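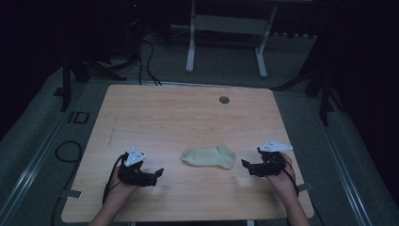

Start pose for the single-sock task, both hand-held grippers held to the sides of the sock.

Sock folding, part 4: what the start pose does to the policy

Mar 15, 2026

The last post ended with a policy that folded a sock well from some starting positions and badly from others, and with a promise to look at the data before touching the model again. I have now done that. Most of the problem was in the first second or so of each demonstration.

For anyone who skipped the earlier parts: the demonstrations are recorded with two hand-held grippers, one per hand, and a head-level camera. The operator works at a small wooden table. Each gripper carries a marker plate on top, and the pose of the plate is what ends up in the action labels after calibration. The policy is trained on the camera view plus gripper poses and jaw width, and predicts a short chunk of future poses for both sides. Training code is the same fork I have been calling Pap since August. The capture side is Laton. Neither name means anything.

The task is one ankle sock, flat on its side. Grasp at the cuff and the toe, lift slightly, bring the toe over to the cuff, release, press once. It is about as small as a bimanual cloth task gets, which is why I picked it.

The dataset

After throwing out recordings with lost tracking, I have 1,616 demonstrations. They were collected in two blocks. In the first block the operator was told to begin "whenever ready", and the clip was cut automatically at the first motion above a velocity threshold. In the second block there was a fixed protocol: both grippers brought in low on either side of the sock, jaws pointing inward and clear of the fabric, a short hold, then go.

I had treated these as one dataset. They are not very compatible.

In the first block the start of the clip depends on the threshold, and the threshold mostly fires on the dominant hand. The right gripper is often already on its way to the toe while the left one is still somewhere off to the side and drifting. Plotting the distance between the two marker plates at frame zero gives a wide smear with a long tail. The second block gives a narrow peak.

A wide start distribution sounds like a good thing, and for a single arm reaching for a rigid object I would probably keep it. With two hands the trouble is the correlation. In block one, a far-away left gripper nearly always goes with a right gripper that is about to grasp. The policy learns this. At test time, if the left side starts far out, the right side closes early and lifts the toe before there is anything holding the cuff. The sock then rotates or slides toward the right and the left side grasps at table.

I had been reading this failure as a perception error, and spent two weeks on image augmentation that did nothing for it.

The comparison

Three training runs, same architecture, same number of gradient steps, same evaluation:

Run A: everything, cut as originally recorded.
Run B: block two only.
Run C: everything, but block one re-cut so that each clip starts at the last moment when both grippers are below a speed limit and neither has closed. Clips with no such moment are dropped.

Evaluation was 40 trials per run. Sock positions and orientations came from a printed sheet so that all three runs saw the same layouts. A trial counts as a success if the toe ends up over the cuff with the fold lying flat after release. I scored from the recordings in shuffled order, without the run label visible.

Run A was the worst of the three, as expected. Run B was clearly better on layouts with the cuff to the left or right and fell apart when the sock was turned toward the operator, because block two has few of those. Run C was the best overall and the only one that dealt with the turned layouts at a usable rate. The early-lift failure was absent in B and appeared rarely in C.

I am not putting the percentages in a table. With 40 trials the intervals for B and C overlap, and the last time I posted a table it was quoted elsewhere without the intervals. The ordering of A against the other two is solid. The ordering of B and C I would bet on, but not heavily.

Re-cutting details

The speed limit was chosen by hand, by looking at the hold phase in block two and adding some margin for marker jitter. The jitter is worse when a plate is turned away from the camera, so the limit is applied to a filtered signal. A median filter was enough. I tried a smoother and it moved the cut point later by a few frames, which sometimes ate the beginning of the approach.

Jaw state comes from the width reading on each gripper. There is a small offset between the left and right width signals that I had corrected in training but had forgotten to correct in the cutting script. If you use the Laton tools, check this. The symptom is that the left gripper is reported as slightly closed at all times and most clips get dropped for no good reason.

Manual inspection of 200 re-cut clips turned up a handful where the operator had paused mid-approach, after a false start. The rule picks the pause, so the first reach is discarded and the clip begins closer to the sock than usual. I left these in.

What I did not test

Only one type of sock was used for evaluation: plain, light beige, ankle length. On this tabletop the contrast is low, and I suspect the results would shift with a darker one in either direction. A longer sock changes the geometry enough that the fixed start pose may need to be wider.

I also did not separate the effect of the hold from the effect of the symmetric pose. Block two has both. A third block with a hold but arbitrary pose would settle it, and I have written the protocol but not collected anything.

Next

The Clellcombe people asked whether the same cut rule helps on their towel data, which is also bimanual and also started by a motion threshold. I have the files and the conversion runs. The other item is the Anover gripper firmware update, which changes the width signal – I will have to redo the offset calibration before recording more. The cutting script with the offset fix is in the usual repository under tools. The default speed limit in it is mine and should be set again for any other tracking setup.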